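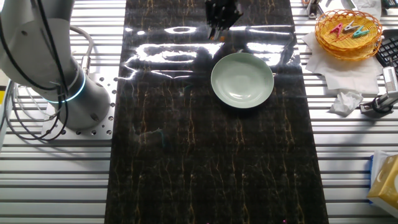
What happens to the success labels when the gripper hides the object at the end of an episode?

The labels come from the last second of the recording, after the arm has moved back up, and any episode where the object is still hidden at that point is marked "unclear" and left out of scoring.

Niltmont: pick-and-place on shiny surfaces

Niltmont is a set of robot arm recordings made to test Druven, a method for ignoring reflections when a policy decides where to reach. It was put together by the Riedl manipulation group in Clustoston. The recordings, the split files and the training code are all in this repository. The raw video is not, see "Getting the data".

Why we made it

Our earlier policies worked well on matt cloth and badly on anything with a shine. The usual failure was a reach towards a bright patch on the surface, with the gripper closing on nothing. Adding more demonstrations on cloth did not help. Adding demonstrations on shiny sheets helped a bit, but only under the lights they were recorded with. We wanted a set where the lighting changes on purpose and the task stays the same, so that the effect of glare can be measured by itself.

What is in it

There are 1437 episodes. Each one is a single attempt at a single instruction, with one arm. The table is slatted metal and the working area is a glossy black marble-patterned sheet laid over it. The items are small household things such as a shallow pale green bowl, woven baskets and coloured clips. Typical instructions are "put the pink clip in the bowl" and "move the bowl to the left". The full list is in instructions.txt, with the spelling the operators used. We have not corrected it.

The episodes cover 6 lighting set-ups. These are named by letter in the metadata, and lighting.txt says which lamps were on and whether the blinds were open. Set-up F has the strongest reflections and is the one most people will want for stress tests.

Both successful and failed attempts are kept. Failed attempts are not suitable for plain imitation, so filter on the outcome field before training.

Layout

episodes/ has one folder per episode
episodes/*/states.csv has joint angles and gripper opening
episodes/*/actions.csv has the commanded motion
episodes/*/meta.json has the instruction, lighting letter and outcome
splits/train.txt
splits/test.txt
lighting.txt
instructions.txt
druven/ has the training and evaluation code

Video frames are matched to rows in states.csv by frame number. Do not match them by clock time. The recording computer and the arm controller kept separate clocks, and the drift between them was never corrected.

How Druven works

Druven trains an ordinary policy with one extra loss. For each training frame we make a second copy in which bright patches are added or moved, and the policy is penalised when its predicted motion differs between the two. The patches are cut from recordings of the bare sheet, so they have the ragged shapes that real reflections have. Smooth painted ovals were tried first and gave almost no benefit.

The extra loss is switched on after 3000 training steps. Starting it at step zero makes the policy settle on very small motions, which satisfies the loss and does nothing useful. We did not search over this number with any care. Later starts also work, at the cost of longer training.

Nothing changes when the policy is running. It takes the same input and runs at the same speed as the baseline.

Splits

The test split holds 400 episodes. The rest are for training. The test split contains every episode from set-up F and a sample from each of the others, so a model trained on the supplied split has never seen set-up F. If you make your own split, please say so when reporting results, as mixing F into training makes the task much easier.

What we found

On the lighting set-ups seen in training, Druven and the baseline are close together and we would not claim a difference. On set-up F the baseline drops sharply and Druven loses much less. Most of the gap comes from reaches towards glare. Once the gripper is over the right item, the two methods grasp equally well.

Druven is worse than the baseline at one thing. When an item is itself pale and shiny, the policy is sometimes slow to approach it and hovers before going down. We think the extra loss teaches it to distrust bright regions in general. Lowering the loss weight reduces the hovering and brings back some of the bad reaches. The default weight in the config is a compromise.

Per-instruction results are written to results/ when you run the evaluation script.

Known problems

The cables beside the arm base move as it moves, and in some episodes they throw a shadow across the sheet. These episodes have the flag cable_shadow in meta.json. They are valid, but some users may prefer to drop them.

The area around the sheet was not kept the same between sessions. Packaging, paper and tools come and go at the edges of the table. A policy could in principle learn to recognise the session from this clutter. Cropping to the sheet is a simple check, and the crop option in the config does it.

Instructions that use "left" and "right" are from the camera's point of view. A small group of early ones were given from the operator's side. Those we found have been fixed and carry the flag side_fixed. There may be others.

The gripper opening is commanded, not measured. It will read as closed even when an item is holding the fingers apart.

All the recordings use one sheet with one pattern. We have no evidence about glass, polished steel or wet surfaces.

Suitable uses

The set is meant for research on how policies cope with reflections and changing light. It is too small to train a general policy from scratch. It should not be used to argue that a system is safe to run near people. No people were part of the task and the set says nothing about that.

Getting the data

The state and action files are included when you clone the repository. The video is fetched by running get_video.sh, which checks each file after download and resumes if the connection drops. If a file fails its check twice, delete it and run the script again.

Running the evaluation

Install the packages in requirements.txt, then run evaluate.py with the path to a checkpoint and the path to splits/test.txt. The script replays recorded frames and compares predicted reach targets with the labelled item. It does not need an arm. Figures for closed-loop trials on the real arm are kept in a separate file, closed_loop.csv, and should not be mixed with the replay figures.

Changes

Second release: added the cable_shadow flag, fixed the side errors described above, and removed duplicate episodes. Results from the first release cannot be compared with the current ones.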